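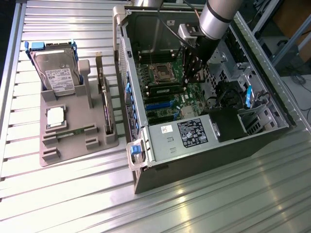

Stirkby Tower Parts Notes

README for the open parts list and bench notes, April release

Stirkby is a big, friendly pile of notes on the insides of used office desktop computers: which part sits where, what has to come out before it, what kind of latch holds it, and what goes back in first. It started as a spreadsheet for our own repair bench at Zendgate and it has grown into something we think other benches, classrooms and patient hobbyists will enjoy digging through. If you've ever opened an old tower and been delighted by how much thought went into a plastic lever, you're going to like this.

What's in it

There are 2,962 part records taken from 588 towers. Each record covers one part in one computer, so a single tower can give you a short set of rows (board, memory, drive, power supply) or a long one if somebody had filled every slot. All the towers came through our bench in Stulham. Most are plain business machines, the sort that spent years under a desk.

Everything is plain text or CSV, so a spreadsheet program will do.

parts.csv
One row per part. Start with this one.

towers.csv
One row per computer, with case style, side panel type and which side faces up when it's laid down to work on.

steps.csv
The order things came out, tower by tower.

bench_notes.txt
Free writing. Some of it is one line long, some of it is Gunārs getting very happy over a hinge.

Columns in parts.csv

tower_id: matches the row in towers.csv.

part_type: one of board, cpu, memory, card, drive, psu, shroud, fan, cable, other.

place: where the part lives, in everyday words such as "by the socket" or "front bays". Directions are always given with the tower lying on its side and the opening facing you from above. This matters a lot! Top and bottom mean different things once a tower is on its side, and our early rows mixed the two until we fixed them.

held_by: screw, latch, lever, tab, clip, caddy, or none.

touch_color: the color of the bit your fingers go to. Many cases use one color for handles and release tabs, and blue is the one we write down most. It's such a helpful habit. Black expansion slots next to blue ones are a different matter, and slot color has its own column so the two don't get confused.

slot_color: for memory and card slots only.

out_before: parts that must come out first, separated by semicolons.

empty: yes or no. An empty CPU socket still gets a row, with the bracket noted, and so does an empty memory slot.

label: yes, no or partial. We record whether there's a printed label and which way it faces. We don't copy serial numbers.

remark: anything else.

How a tower gets written up

Lay the case down with the open side up. We like a worktable with plenty of space to the left, so parts can be set out in the same order they were removed. Side panel off, and then leave everything alone for a minute and just look. Where are the levers? Which cables cross over the memory? Write that down before you touch anything, because it's surprisingly hard to remember afterward.

Cards come first when they're in the way, then memory, then drives. The power supply usually waits until its cables are free. If there's a shroud beside it, the shroud gets its own row, with the direction it slides or lifts.

Drives get parked upright in a holder. Afroza Gazi pushed for this and she was completely right. A drive lying flat on a busy table gets a screwdriver put on top of it by lunchtime. Standing in a slot, with the label where you can read it, it stays out of trouble. If the drive lives in a caddy, note the caddy separately from the drive. People often have one without the other, and a spare caddy is a lovely thing to find in a drawer.

Memory goes back last, with both ends checked. We record heat spreaders as part of the module.

A sample row, written out long

tower_id: 300
part_type: drive
place: front bays, nearest the opening
held_by: caddy
touch_color: blue
out_before: none
empty: no
label: yes, faces the opening
remark: caddy tab stiff, squeeze both sides together

Things we love about this material

Latches! The row of small bracket latches along the rear wall of a case can tell you a lot about who the designers were thinking of. Sort held_by by case style and you'll see families of cases appear, with the same little tabs showing up in drive bays, card slots and side panels. Gunārs Grīnberga spent a whole Thursday doing this and came back with the grouping that's now in towers.csv under "latch_family". It's his best idea so far and he'll be adding to it.

The steps file is great fun too. Two towers that look like twins with the panel on can come apart in a different order, and the notes usually say why.

Known gaps

Small form factor cases are hardly there. We know, and we'd like more of them.

Fans are uneven. Early on we only wrote down case fans and skipped the one on the CPU cooler, so don't use the fan rows to compare towers numbered below 100.

Cable rows are thin. Cable routing is difficult to put in a column, and most of what we know is in bench_notes.txt.

Colors were judged by eye. One person's dark gray is another person's black, and silver against silver-gray is anyone's guess. Treat blue, green and white as dependable and be relaxed about the rest.

"Partial" in the label column means the label was there but covered by another part or a cable. Older rows sometimes say partial when they mean torn.

Good uses

Planning a repair class. Making a printed sheet for your own bench. Learning the names of parts before opening your first case. Checking what a missing lever used to do. A teacher could pull ten towers out of steps.csv and have students argue over the order, and we'd love to hear how that goes.

Please don't use the notes as safety instructions. They're about where parts sit and how they're held. Power off and unplug the computer before opening it, and leave the inside of a power supply closed.

Version notes

The Bite release was the first one shared outside the bench. It had no steps file and its place column was written with the towers standing up, so rows from Bite shouldn't be mixed with rows from this one. The tower_id values carry over unchanged.

New in this release: slot_color, the empty column, shroud as its own part type, and a cleaned-up held_by. "Clip" and "tab" used to be used for the same thing. A clip now means a separate piece you can take away, and a tab is part of the case or caddy.

Sending us more

Yes please! Use the same columns, lay the tower on its side, and fill in what you can. Half a tower is welcome. If your case has a latch that doesn't fit any of our words, put "other" in held_by and describe it in the remark as fully as you like.

Corrections are just as welcome. Give the tower_id, the part_type and what it should say. Afroza goes through these and updates the main files once a month, and Gunārs looks after anything to do with latch_family.

Credit the notes as "Stirkby Tower Parts Notes, Zendgate bench, Stulham". You can copy, change and print them freely, including for paid classes.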